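4. Planning the Equipment Budget

4.1 What we set out to buy

The plan for the kitchen task station was written before any robot had been chosen. Two of us (Kurian and Mathew) drew up a list of what a single station would need in order to run table-clearing and meal-setting tasks for one school year: one arm with a gripper, a fixed table, a computer, a set of props, and spare parts. We then asked three suppliers for quotes. Juvonano and Karar both answered with full price lists. Tamihana quoted the arm only and asked us to find the gripper somewhere else, so we left them out of the comparison.

The two full quotes were close on the arm. They were far apart on everything attached to it. Karar charged separately for the wrist cable, the mounting plate and the second year of software updates. Juvonano put these in one price but asked for payment in full before shipping, and our purchasing office allows that only with a signed exception. Getting the exception took 15 working days. We had not planned for the delay, and we suggest that other labs ask about payment terms in the first email.

4.2 Props and small items

Props are easy to leave out of a budget. In our first draft they were a single line marked "misc." After a trial month we gave them their own line, with toy food, plates, cups and utensils bought together and replaced as they wore out. The full set for one station came to 707 dollars, with the larger play appliances taking up most of it.
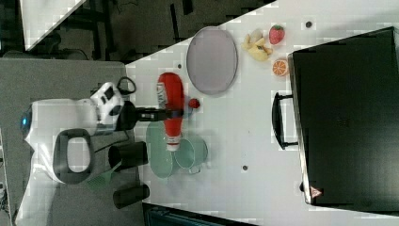 Figure 3. A task station with play food and tableware on the table.

We chose play items over real ones for cost and for cleaning time. A dropped ceramic plate ends a session, and real food has to be bought again every few days. The drawback is that toy items are light and tend to slide when touched, so results from this station should not be carried over to real dishes without more testing. Rodrigues priced a smaller set of real tableware for a later study, and that quote is kept as a separate line in next year's request.

4.3 Spares and repair

We set aside 40 percent of the gripper price for spare fingers, pads and cables. The supplier had advised less. During the first half of the project we spent nearly all of it, mostly on finger pads. The arm itself needed no parts in that time, although one service visit was charged at the full day rate for a job that took roughly 50 minutes. A service contract would have covered the visit, but would have cost more than we spent over the same months.

4.4 Second station

The request for a second station goes in this January. It follows the list in 4.1 with three changes. Props and spares are now separate lines from the start. The table is ordered from Purnar, whose delivery time was the shorter of the two we checked. The computer is moved to the department's shared budget, where Venkataraman has already reserved a place for it. Staff hours for setup are still not counted as an equipment cost under our rules, so the totals in Table 2 are lower than the true cost of getting a station running.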